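**Jutia J-293 Flood Relief Pump Kit**

Portable dewatering set for relief crews and local unions working in flooded homes, halls and basements. Supplied by Hutivetti and packed at the Jemdale depot.

- Flow, open discharge: 78 gallons per minute
- Kit weight, boxed: 213 lb
- Suction hose: 2 in, with strainer
- Discharge hose: 2 in, lay-flat
- Part number: 1908

Hose couplings are cam type and fit the El-Sayed extension hoses. Older threaded hoses need an adapter, sold separately.

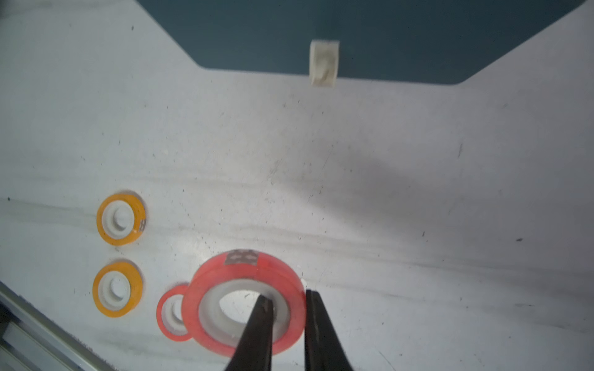
The strainer must stay fully under water while the pump runs. Run the engine outdoors only - exhaust in a basement can kill. Where water stands high against outside walls, lower the inside level in stages and check the walls between stages.

Kits returned from a relief site must be flushed with clean water and drained before packing. Seals are wear parts and are not covered by the warranty.

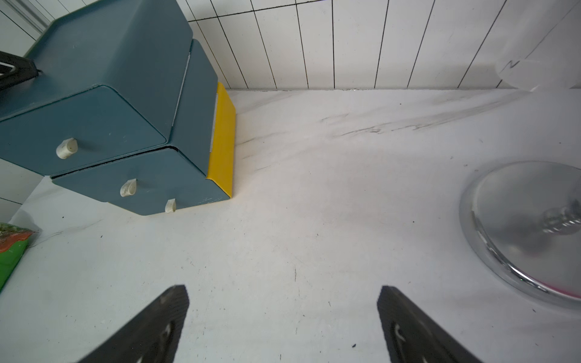 Relief groups may order on account. Loan kits are held at Jemdale and go out in order of request - the February waiting list has been cleared. Fuel is not included.

Page revised 4/13/22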